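Kunon head rig, after a season of chores

Review by Florencio Casado

Quick one, I'm between uploads. People keep asking if the Kunon is worth it for collecting hand demos at home, so – my notes, in no real order.

What I use it for first. Household tasks, first person, both hands. The clips go to a policy that's learning two-handed stuff: bags, lids, cloth, drawers. I record, trim, label, send. Santosh Katiyar does the training end and complains to me when the data's bad. So I've had plenty of feedback on this thing, most of it by text at 7 in the morning.

Had the Joubert clip-on before this. Chest mount. Fine for bench work, hopeless the moment you bend over anything, you get a lovely long recording of your own shirt.

Fit

Good. Band goes round the forehead, dial at the back, one strap over the top. Takes a minute to get right the first time and then you leave it. It does creep down if you sweat. I put a strip of terry towel inside the front pad and that mostly sorted it. Glasses are OK if the arms are thin. Mine aren't, so there's a sore spot above the left ear after an hour or so.

Weight's all at the front. You feel it when you look down, and looking down is the entire job.

View

Why I bought it. Wide enough to keep both hands in when you're working close to your lap, and the tilt is a proper click stop, not a friction hinge. The Joubert's hinge sagged. I've got the Kunon two clicks down from level and haven't touched it since December.

Catch – wide lens means the room comes too. Chair legs, cables, skirting, your own knees. Santosh says leave it, the policy needs to cope with a messy floor. I used to tidy before each session, now I don't bother. Saves me loads of time and the clips are better for it apparently.

Other catch, anything on your arms is in there. Tattoos, scars, a watch. Think about consent if you're getting other people to wear it. We ask, in writing, sleeves or no sleeves, and Prorado (who we store with) will delete a person's clips on request. If you've got a name inked on you, wear sleeves.

Battery and storage

Meh. Battery's fine for a morning, then it needs the charger and it charges slowly. Buy the spare. The card slot cover is a rubber flap and mine tore in the second month. Still closes. Sort of.

Files are split every few minutes whether you like it or not, so a long task ends up in 2 peices and you have to stitch them. The Itex software does the stitching but you have to name the folders its way. Dashes not underscores. Lost an afternoon to that.

Start and stop

One button, right temple. Beeps once for start, twice for stop. Cannot hear it over a rangehood. I've done whole sets with it off. There's a light but it faces outward, so it's useful to everyone except the person wearing it. Please fix this Kunon.

I keep a hand mirror on the bench now.

How the data's come out

824 clips sent so far. 29 bounced in the last check, mostly for hands leaving the view, a few for blur when I turned my head too fast. Much better than I was getting off the chest mount, where I'd throw out half before anyone else even saw them.

Close, low tasks are where it shines. Sit on a low stool, thing between your feet, head tipped forward, and everything that matters is in the middle. Bin bags have been my best set by a mile. They're horrible for a robot – shiny, floppy, the shape changes every time you breathe on it – and the grip on the twisted bit is hard to see from anywhere except straight above.
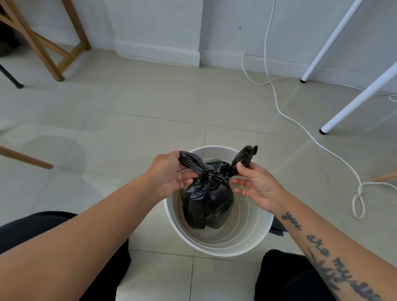 Bin bag set. Left hand on the knotted handle, right hand reaching for the other one.

Black plastic under a bright light can blow out a bit, little white glints on every crease. Labels survived it. Santosh asked for 100 more bag clips with different bins and different hands so I'm guessing it's working for him, he doesn't say nice things otherwise.

Where it's not great: anything at shoulder height or above. Hanging washing, top cupboards. You look up, your hands drift to the top edge, gone. You'd want a wrist camera as well and the Kunon won't sync with one unless you clap at the start and line it up later by hand. I've done the clap. It's fine. It's boring.

Also stairs. Don't do stairs, the stabiliser fights you and the footage swims.

Tips if you get one

Exaggerate nothing. First week I was moving like a cooking show host, slow and careful, and all of it had to be redone at normal speed.

Let the fumbles stay in. If you miss a grip and grab again, keep rolling, just tag it.

Label the same day. By the next morning I couldnt tell you if clip forty was "tie" or "retie".

Wipe the lens. Every time. Forehead grease gets everywhere.

Swap hands sometimes. I'm right handed and my early stuff was so lopsided that Santosh could pick my clips without checking the folder name.

Worth it?

For seated and bench tasks, yes. I'd buy it again, with the spare battery, and I'd tape over the card flap on day one. For whole-house stuff with a lot of walking about, wait for the next one or borrow one and try it first. The strap's comfy enough, the view is the best I've had at this price, and the button is a disgrace.

Four out of five. Would be four and a half with a louder beep.

Will update when the replacement flap shows up, support said it's in the post.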